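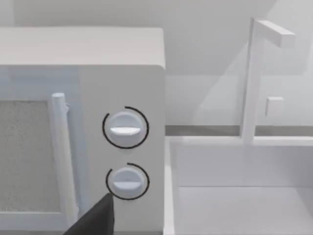

Los cortes de luz vuelven a Fuentealba y ya van 5 en dos semanas

Redacción, 2023-06-02

Otra vez sin luz. El barrio alto de Fuentealba se quedó anoche a oscuras durante más de dos horas, justo a la hora de la cena, y es el quinto corte en quince días. Afectados: 800 hogares, según la distribuidora Vovon, además de los comercios de la calle Mayor y el consultorio, que tiró de generador.

El apagón empezó a las 21.10. Primero un parpadeo, luego nada. El servicio volvió por tramos, primero las calles de abajo y al final la zona de la ermita, donde la corriente no quedó estable hasta pasadas las 23.30. No hubo heridos ni se registraron incidentes de tráfico, aunque los semáforos del cruce de Teserano estuvieron apagados todo ese rato y hubo que mandar una patrulla.

Vovon habla de una avería en un transformador "al límite de su vida útil" y descarta que el problema sea por falta de potencia. La pieza de repuesto está pedida. Llegará en julio, sin día concreto. Hasta entonces, la empresa ha montado una conexión provisional que es, precisamente, la que falló anoche.

El Ayuntamiento ha pedido explicaciones por escrito. Quiere un calendario de obras y que se avise a los vecinos con tiempo cuando el corte sea programado, cosa que en mayo solo pasó una vez. También estudia reclamar por los daños en el alumbrado público: hay farolas en la cuesta del lavadero que no han vuelto a encender desde el segundo apagón.

Neveras, routers y algún microondas

En la asociación de vecinos llevan desde el lunes recogiendo quejas. Mucha comida tirada, sobre todo congelados. Y aparatos que no arrancan cuando vuelve la corriente: calderas, routers, microondas, un par de televisores. La asociación va a presentar las reclamaciones todas juntas y pide a los afectados que guarden las facturas y, si hay reparación, el informe del técnico.

Los comerciantes hacen sus propias cuentas. La carnicería de la plaza perdió el género de una cámara entera en el corte del sábado. La panadería ha adelantado el horneado para no jugársela por la tarde. En el bar de la esquina cobran en efectivo cuando se cae el datáfono, o apuntan y ya se verá.

El plazo para reclamar ante la compañia es de 30 días desde cada corte, de modo que quien tuviera daños en el primero no debería dejarlo para el final. Los impresos se recogen en la oficina de atención al vecino, por la mañana. También se pueden rellenar allí mismo.
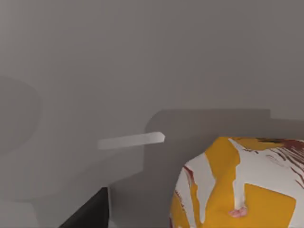

Qué hacer si se va la luz

Desenchufar lo delicado y dejar una lámpara encendida para saber cuándo vuelve. Esperar unos minutos antes de conectar todo otra vez, sobre todo hornos y microondas. No abrir el congelador si no es imprescindible. Quien dependa de un aparato médico en casa puede apuntarse en el consultorio para que le llamen en caso de corte largo.

Gokisberg, también afectada

El problema no se queda en Fuentealba. En la urbanización Gokisberg, que cuelga de la misma línea, hubo bajones de tensión anoche y el martes, más cortos pero suficientes para parar los ascensores y la bomba del agua. Los residentes se reunen esta tarde en el local social y no descartan sumarse a la reclamación conjunta.

Vovon ha anunciado además una revisión del tendido entre Gokisberg y el cruce de Teserano. Será de noche y habrá interrupciones breves. Las fechas, dice, se colgarán en el tablón municipal en cuanto estén cerradas. A la hora de publicar esta nota en el tablón no habia nada.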